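4.2 What counts as a folded cloth?

I should own up to something before I get into the numbers. When Máté Bárány and I started planning the Rivach study, I thought the cloths would be the easy bit. Everybody has folded a tea towel. We would write down how people do it at home, sort the ways into a few tidy types and be finished by December. It took us the best part of a year, and most of that went on arguing about what a cloth looks like before anybody has folded it.

Our diaries came from 59 households in Drostville and Prokberg, and between them they gave us 1,308 entries on small household cloths: dishcloths, napkins, dusters, muslins, the odd flannel. We asked people to note where the cloth was when they picked it up, what state it was in and where it ended up. Somtochukwu Ekpo read every entry twice (I managed it once, and needed a lie down). The words people used for the starting state were lovely and almost useless to us - "scrunched", "in a heap", "just sort of there", "like a dead jellyfish".

So we settled on three plain terms. A cloth is flat if you can see all its corners and it has no fold across it. It is draped if it hangs over something, a tap or a chair back or the oven door. It is bunched if it stands up off the surface in a mound and you would have to hunt for at least one corner before you could start. Figure 3 shows a bunched cloth in the sense we use for the rest of the paper. Polyxeni Konstantinidis wanted a fourth term for cloths that have been folded and then knocked about, and she may well be right, but we couldn't get two readers to agree on it, so those entries went in with the bunched ones.

One more thing on surfaces. A cloth on a pale, plain surface is much easier to talk about than one on a patterned tablecloth, and a pale cloth on a pale surface is still fine so long as the creases throw a bit of shadow.

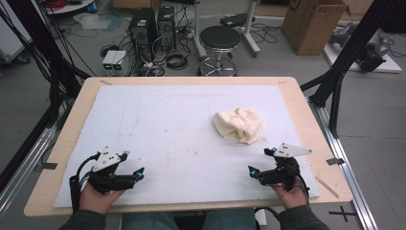

Figure 3. A bunched cloth. The cream cloth lies crumpled on a large white foam board, on a table with a light wood border. Note the irregular outline and the soft folds, with the lower right corner drooping towards the board.

4.3 Who folds, and who just flattens

With the starting states agreed, we could get on to what people did next. Plenty of diary keepers never folded at all. They shook the cloth, smoothed it with the side of the hand and left it, and they were quite cross when Temitope Afolabi suggested in the follow-up chats that this was a halfway stage. To them it was done. We have kept flattening as a finish of its own, and section 5 treats it that way.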